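Student Handbook and Residence Information Project
Progress report to the Marty Fund
10 November 2023 period, second reportPrepared by Armelle Arnaud

Where we are

The grant pays for one job: replacing the three separate handbooks at Wedton and Tonedham with a single one that students can read online or ask for on paper. The last report, sent in January, covered the planning stage and the first count of what we had. This one covers the writing, the testing with students and the move to the new web pages.

The first draft is complete. It has 21 sections. The old handbooks had 120 pages between them once the repeated material was taken out, and a good deal of that was still out of date. Fees, term dates and the names of offices had been copied from year to year without being checked. We have now asked each office to confirm its own section in writing, and all but two have done so. The two outstanding are the library at Tonedham and the exams office. Fabrice Tanguy is following up both.

Work on the web pages was held up in the spring by the change of supplier. The Nitow system is now in place and the sections are being loaded in the order students are likely to need them: enrolment, money, study support, living in college, complaints and appeals, then the rest.

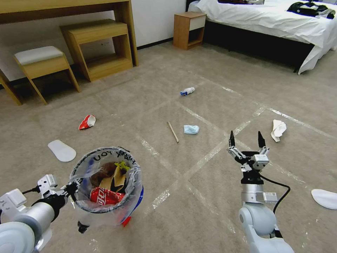 Will students still be able to get a printed copy?
Printed copies will be kept at both main reception desks and posted on request at no charge. We have set aside money for 2000 copies. They will carry the same wording as the web pages on the day they are printed, with the print date on the back cover so that readers can check whether a newer version exists.

Writing and checking

Hervé Hoarau wrote the sections on enrolment, attendance and exams. I wrote the rest. Each section went to the office concerned, then to a reader outside that office, then back to us. The outside reader was asked to mark any sentence they had to read twice. This slowed things down but the sections are shorter for it. Attendance went from nine pages to four.

Some rules turned out to differ between the two sites when they were meant to be the same. The main ones were:

The deadline for changing a course (two weeks at Wedton, three at Tonedham)
Who signs off an absence for illness
Whether a late library book can stop a student from enrolling again
The notice a student must give before moving out of a room

The first two have been settled and the handbook gives one rule for both sites. The third is with the library. The fourth needs a change to the room agreement, so the handbook will state both rules side by side until next summer.

Living in college

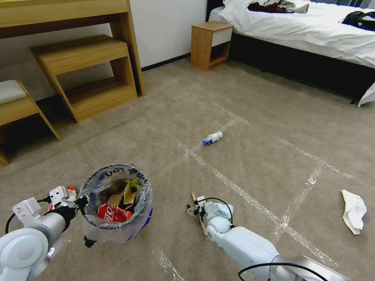 The section on rooms had the most complaints in the student survey, mostly about charges at the end of the year. The old text said that rooms must be left "in a reasonable state" and did not explain what that meant. The new text lists what is checked, who checks it and when the student will hear the result. Rubbish has its own entry. A small round bin with a clear plastic liner, still holding a drinks can and bits of card or paper, would count as not emptied under the new wording, and the student would be asked to deal with it before handing back the key. A charge can only be made if the student has been told and has had a day to put it right. Appeals against a charge go to the residence office first and then to the student services manager.

We also moved the fire safety rules to the start of this section. In the Tonedham handbook they came after the laundry opening hours. The guest rules have been rewritten and now fit on half a page.

Testing with students

Two rounds of testing were held, one at each site. Students were given a set of everyday problems, such as a lost card, a missed exam or a late loan payment, and asked to find the answer in the draft. We noted where they looked first and where they gave up.

Most found enrolment and money quickly. Few found the appeals section, because they were looking under exams. It now appears in both menus. The search box did badly with common words: a search for "sick note" brought up nothing, as the text said "medical evidence" throughout. We have added everyday terms to the search list and changed the headings where we could.

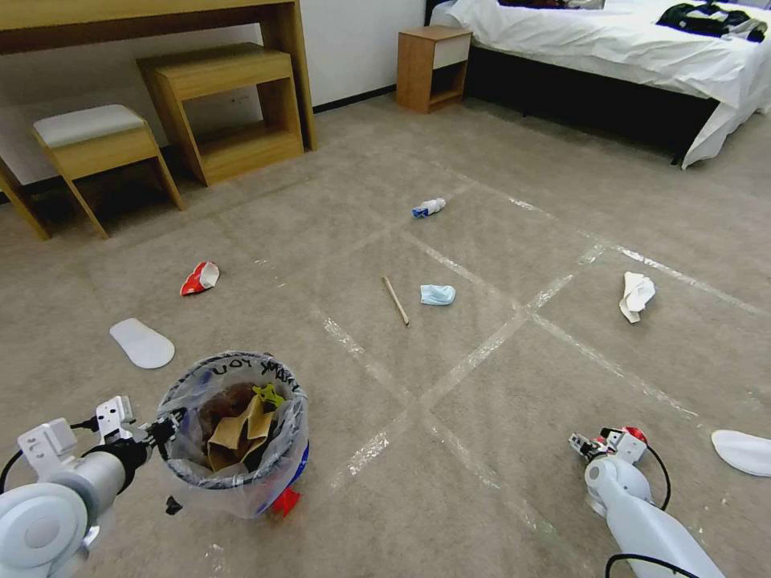

Huguette Millet replied to the draft findings that the same problem would come up with "resit", which students use and the college regulations do not, and asked that both words be shown in the heading. We have done this. She also asked for a plain list of phone numbers that opens without a login, and that page is now live.

Esben Steinarsdóttir raised the question of students using screen readers. The tables in the fees section could not be read out in a sensible order. They have been rebuilt as short lists, and the same will be done for term dates before launch.

Spending

Spending is within budget. Design and loading of the web pages came in as quoted. Payments to student testers were lower than planned, as fewer sessions were needed, and we would like to move the 2000 pounds left on that line to translation of the enrolment section. We ask the Fund to confirm that this is allowed under the terms of the grant.

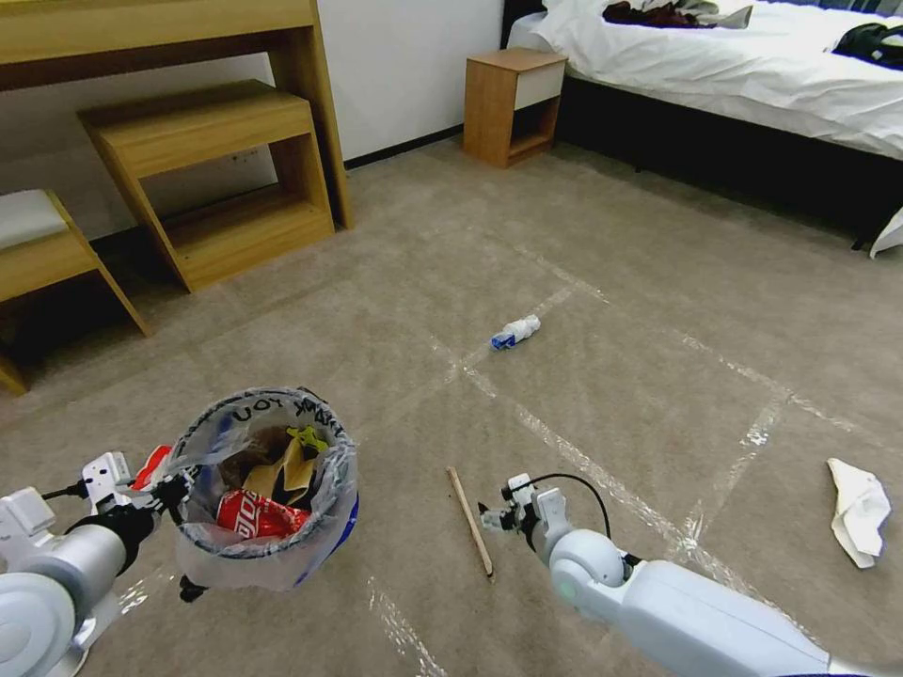
Wastebasket with a clear liner and a red Coca-Cola can inside.

Still to do

Final text from the library and the exams office
Term dates in list form
Check of all links between sections
Training for reception staff at both sites, half a day each
Print order, once the text is agreed
Old handbook pages taken down and their addresses pointed to the new ones

The main risk is the exams office text. If it is late, we will launch with the existing exam rules and a note giving the date of the next update. Fabrice Tanguy will send the Fund the final spending figures with the closing report.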